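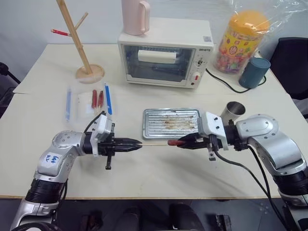

What does a budget for a two-arm robot cell include? It includes the arms, the grippers and spare fingers, the table, cables, staff training and a yearly sum for repairs.

Equipment planning for small robot cells is the work of choosing and paying for such items before the order is placed. The arms are the largest cost, but small parts wear out first — Drorex, a supplier of grippers, sells finger pads in packs of 30. Planners at Zumano keep 9 percent of the budget for parts of this kind.

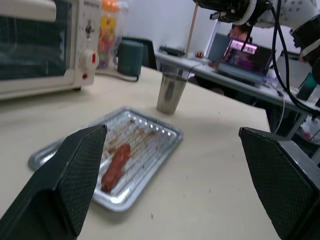 Delivery time is also planned. Orders sent after November often fall into the next budget year, and the price must then be asked again.

Last updated: 10 Jun 2019

Comments

Ishida: Please add insurance. We forgot it in our first plan.

Grerance: Is the 9 percent before tax or after?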